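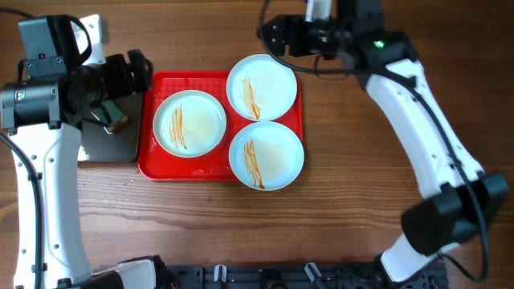

Dish Liquid, Low-Salt Base
Bench notebook, May, continued from the previous page

The second batch of the low-salt base was mixed this morning with the Darer thickener at the level agreed with Mr. Lamrani. Viscosity after resting was 3230 mPa·s at room temperature. The target is 2000. The first batch was also high, and the cause is not yet established.

Density was 1030 g/L, in line with the earlier formula, so an error in the water charge is considered unlikely. The salt was weighed on the small balance and checked by Mr. Hájek. The remaining candidates are the thickener itself, which came from a new drum, and the order of addition. In this batch the fragrance was added before the final pH adjustment, contrary to the written procedure. This must not be repeated until the effect is known.
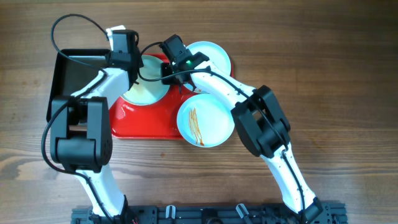
Red tray with three plates; black tray at left.

Action: prepare a small side batch with thickener from the old drum, if enough remains, and leave all other steps unchanged. Ms. Khunthong holds the drum record and has been asked for the supplier certificate. Wavell has also been asked whether its grade was changed this spring. No reply at the time of writing.
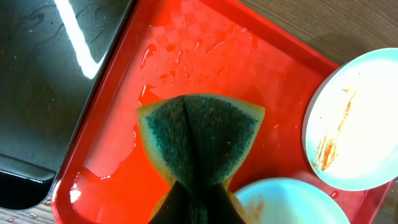
Zuzana Pešek

Cold sample, stored at 4 °C: slight haze near the surface, clearing when the jar was turned by hand. No sediment. The haze was not present in the retained sample of the old formula kept on the same shelf. It should be looked at again tomorrow before the jar is disturbed, and the person who looks should initial the label.

The pH meter drifted during the afternoon and was recalibrated. Readings taken before lunch are marked in pencil and should be treated as provisional.

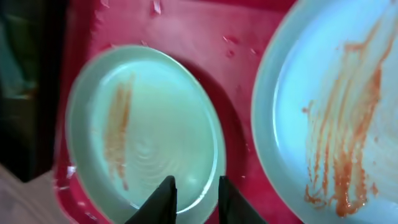
SUPPLIES AND EQUIPMENT

The mixer shaft seal is worn and has been reported to Mr. Kuusisto. Until it is replaced, the large vessel is restricted to plain water trials.

Buffer solution is low; one bottle open, none in the cabinet. Order placed.

Retained samples from the Krajčí trial may be discarded once their labels have been copied into the register.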